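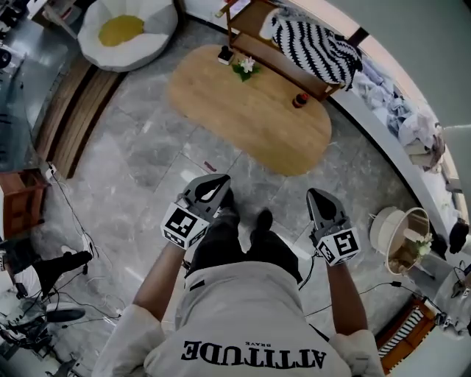
Skandham Tile & Stone – Technical Support Department

Frequently asked questions: grout sealing and maintenance

The answers on this page apply to cement-based grout in interior floors and walls. Epoxy grout is covered in a separate sheet. Last revised Nov 21, 2021.

Does cement grout have to be sealed?
It is recommended for floors and for any wall that gets regular splashing. Unsealed cement grout is porous and takes up oil, coffee and colored cleaning products. Sealing slows this down and gives you time to wipe up a spill. It does not make the joint waterproof, and it does not replace the membrane behind a shower wall.

How long after grouting can I apply sealer?
Follow the cure time on the grout bag. If the bag is gone, allow 10 days at normal room temperature. Cold rooms and wide joints take longer. Sealer applied over damp grout can turn cloudy, and the haze is difficult to remove once it has set.

What is the difference between a penetrating sealer and a topical sealer?
A penetrating sealer soaks into the joint and leaves no film. A topical sealer forms a coating on the surface. We stock Kinyua (penetrating) and Mutska (topical). Kinyua is the usual choice for floors. Mutska gives a slight sheen and is used mainly on backsplashes, where there is no foot traffic to wear it through.

Can I use both?
No. Mutska does not bond reliably to a joint already treated with Kinyua. If you want to change from one to the other, strip the joints first and test in a corner.

How many coats do I need?
Two coats of Kinyua for joints up to 6 mm wide. Wider joints may need a third. Wait 2 hours between coats and wipe all residue off the tile face before it dries. Polished tile shows residue more than matte tile does.

How do I know when the floor needs sealing again?
Put a few drops of water on the joint in a high-traffic area. If the water beads, the sealer is still working. If the joint darkens within a few minutes, let it dry out fully and reseal. Test in more than one spot – joints near a door or a sink wear faster than joints along a wall. 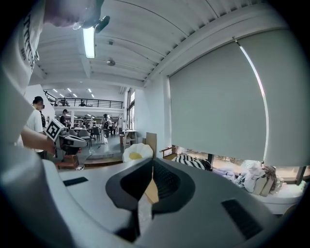
Which cleaners are safe?
Use a pH-neutral cleaner diluted as stated on the label. Vinegar, lemon-based products and toilet bowl cleaner are acidic and will etch cement grout over time. They also damage natural marble and limestone. Glazed porcelain with a marble pattern is not affected in the same way, but the grout between the tiles still is.

My grout has dried in different shades. Is it defective?
Usually not. Shade variation comes from uneven mixing water, from too much water on the sponge during cleanup, or from tiles that drew moisture at different rates. Clean a test area first. If the variation remains, a color sealer can even it out. Color sealer has to go on before any clear product.

White powder keeps coming back on the joints. What is it?
Mineral salts carried up by moisture. Brush them off dry and vacuum. If they return after 9 weeks on a new floor, have the slab checked for moisture before you seal anything.

Do you test tile samples?
Yes, at the Plollberg counter. Bring one full tile and the grout color code. Absorption tests are not run in October, when the bench equipment is out for calibration.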